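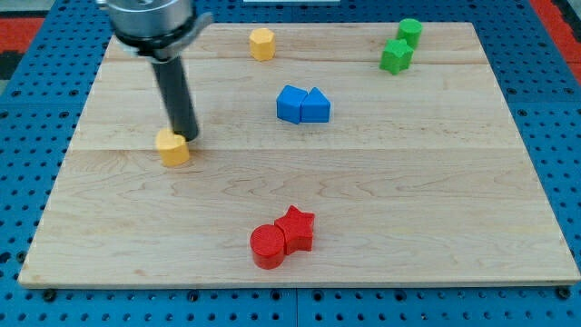
Rovgate Push Arm: Build FAQ

Print | E-mail
Reading time: 2 min

What does the arm do?
It slides small blocks across a board with a plain black rod. There is no gripper. Our test job is sorting by color, with eight blocks in four colors.

Can I build one at home?
Yes. Ours was put together at the Drumik shared workshop, but a sturdy table and a free weekend will do.

What should the arm stand on?
Anything flat with a regular grid of holes. We use a blue perforated platform and lay a maple board on top as the work area.

Do the block shapes matter?
They do. Cylinders roll if they tip over. Stars catch the rod between two points and turn. Start with cubes.

Why does the rod skip over a block?
The tip is set too high. Lower it until it clears the board by 2 mm, then run the Khaemba leveling routine again.

How long does a full sort take?
Our best run in September was 52 seconds. Yellow is usually the last color to be paired up.

Which software do I need?
Vastow, the free version. It keeps the last 1000 moves in its log. Save the log before you update.

Can I use a longer rod?
Yes, but slow the arm down first. A longer rod flexes on fast turns.

Print | E-mail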